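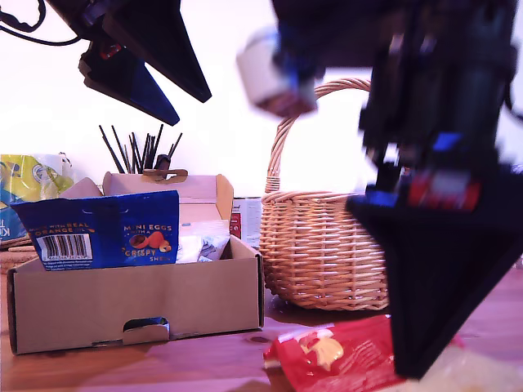
Sorting out the snack box

The box of sweets and snacks I keep on the wooden table had reached the point where I bought things I already had. I found this out in October when I came home with chocolate and put it next to more chocolate. So one evening I set a wicker basket beside the cardboard box and started deciding what went where.

My rule is simple. The basket is for things to share when people come over. The cardboard box is for whatever I'm likely to eat myself. The Mini Eggs gave me some trouble, as I would put them in both groups.

The basket was a present from Ayten Tatlı, who filled it with jam and tea when I moved in. It has one tall handle over the top, so I can carry it to the other room with a mug in my free hand.

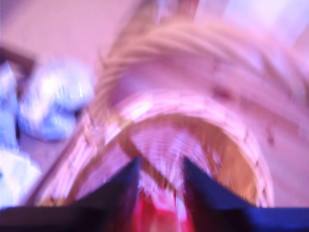

Do you need to line a wicker basket for packaged food?

I don't bother if everything is sealed. For loose nuts or cookies I'd put a cloth napkin in first and shake it out later.

Bigger packages go in upright along the sides and the small ones fill the middle. I stop when the handle gets hard to grab. The cardboard box is easier – it is shallow, and I can see everything with the lid up.

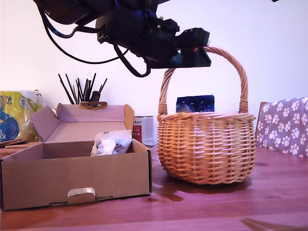
I also wrote the earliest use-by dates on a piece of paper and taped it inside a cabinet door. Bülent Bozkurt thinks that is too much work for snacks. It took me some 5 minutes, and I've already crossed off two lines.

Next is the shelf with the canned food.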